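June 4, 2025

Ball rebound, continued. Toshio Murakami wants an answer on the Stasard match balls before the women's squad gets back from their break, and I want an answer so that I can stop hearing about it. The complaint is the same one we've had since spring: the new balls "feel dead" on the small pitch and "jump" on the big one. Two of the strikers say so, and the goalkeepers say the opposite, as goalkeepers will.

Drop rig first. Steel plate, 2 meters, pressure set by the good gauge and not the one shaped like a little football that someone got free with a crate of cones. The Stasard balls came back within a hair of each other, all of them, and the old Morikawa balls were scattered all over the place. So as far as bouncing off a steel plate goes, the new ones are better behaved. Unfortunately we play very few fixtures on steel plate.

Moved the tripod and the drop arm out to the small pitch after lunch. Same height, same balls, same order. Lost a good part of the first run when the groundskeeper turned the sprinklers on. He says he told us. He may well have told us. The wet drops are in the sheet marked W, please don't average them in with the others, as happened last September, when we spent a week explaining a "trend" to the coaches that was mostly water.

Dry drops on the small pitch: lower bounce than I'd like for both makes, and the Stasards lower still. Then the big pitch, where both come up higher and the gap between them closes. That more or less matches what the strikers said, which I'll have to admit to them at some point. I plan to do it by email. 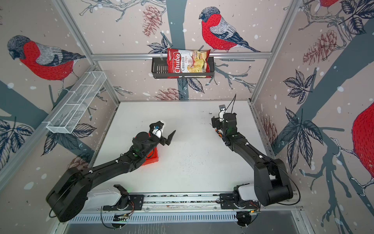
The obvious suspect is the turf and not the ball. The small pitch gets used by everyone, including the under-nines, the walking football group and a dog that I have never been able to connect with an owner. The infill has wandered off toward the touchlines, and there is a bald strip in front of the north goal where you can feel the backing through your shoe. I dropped a ball on the strip and then two steps to the left of it, and you'd think they were different balls.

Pressure check at the end of the session, since I'd forgotten to do one in the middle. Most of the Stasards had held. Two had gone soft, numbers 7 and 12. Both have the valve that hisses if you look at it wrong. I've put tape on them and written NO on the tape. Whoever took the tape off the last pair and put them back in the match bag, I'd like the tape back at least.

Kicking tests were less of a success. We were supposed to get 20 clean strikes per ball from the spot, with the radar behind the net. Murakami volunteered to take them himself and was very consistent for a while, in the sense that they all went wide on the same side. The radar doesn't read a ball that isn't in front of it. We have enough to say the speeds look alike for both makes, and not enough to say it to anyone who might ask a second question.

Stodora have replied about the loan of their launcher. They can let us have it for a week, and they want it insured, collected, and returned "clean," underlined. Somebody must know what happened to it last time. I'd take the offer. It would get us to 100 strikes a ball without anyone's hamstring being involved.

Also had a note from Dedero, who want to sell us a ball with a sensor in it. Their brochure has a graph with no numbers on either axis. Filed.

For next time:

Re-run the small pitch dry, after brushing. Ask for the brushing in writing.

Mark the drop spots with the chalk spray so we go back to the same ones. The cones get moved.

Leave the balls outside for 60 minutes before the first drop. They came straight out of the warm cupboard today and I don't trust my first few readings.

Swap 7 and 12 for the spares under the bench, and check the spares too, given where they've been.

Sheet is in the shared folder under rebound, small and big pitch on separate tabs. I've left Murakami's kicks in a third tab and haven't given it a name yet.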